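Ticket: Left gripper drops the pink block early during teleop demos
Opened by: Lorena Urrutia
Assigned to: Vicente Iturra
Status: Waiting on reporter

Lorena, January 2022
Hi Vicente, and thanks so much for picking this one up! I'm recording two-arm demos in the simulator with the Fulis hand controllers. The task is an easy one — left arm picks up the little pink block and sets it in the turquoise tray, right arm stays out of the way. Out of 40 demos, 22 were fine. In the rest the block fell before I had it over the tray, and I promise I was still squeezing the trigger (my finger was quite sore by lunch). 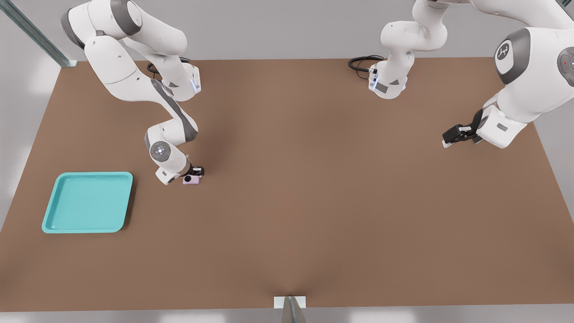
I've tried restarting the session and swapping the two controllers, and the trouble stays on the left arm either way. Azra suggested moving more slowly, which helped a bit, though I may just have been paying more attention.

Vicente
Hello Lorena, lovely clear report. Since it stays with the arm, I'd leave the controllers alone. Could you look at the left grip timeout in your settings? It ought to be 200 ms on both sides.

Lorena
Oh dear, the left one says 23! I've changed it to match the right and will record a fresh batch after lunch. Should I throw out the old drops, or keep them in a separate folder?

Vicente
Please keep them, Shahnaz wants to look at a few.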